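Lighting circuit trips when both ceiling fixtures are on

Soledad Whitlock
Sunday, February 3, 2019

We rent a workroom in Lyons with brick walls and a metal ceiling. The breaker holds with one fixture on and trips within a minute with both. The Clanov meter reads 896 watts on the circuit. The breaker is 15 amp, 120 volt. Is the load too high? 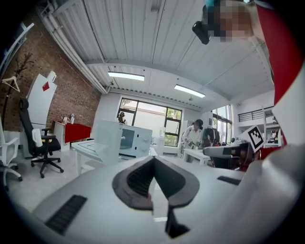 Ingrid Bellamy
No. 896 watts at 120 volts is under 7.5 amps. Look for a fault in the second fixture or its cable. Turn the breaker off, disconnect that fixture, cap the wires and test again. If it still trips, the cable is suspect and you want an electrician.

flutero2000
Could be a weak breaker. Mine was. Swapped it in January, no trips after that.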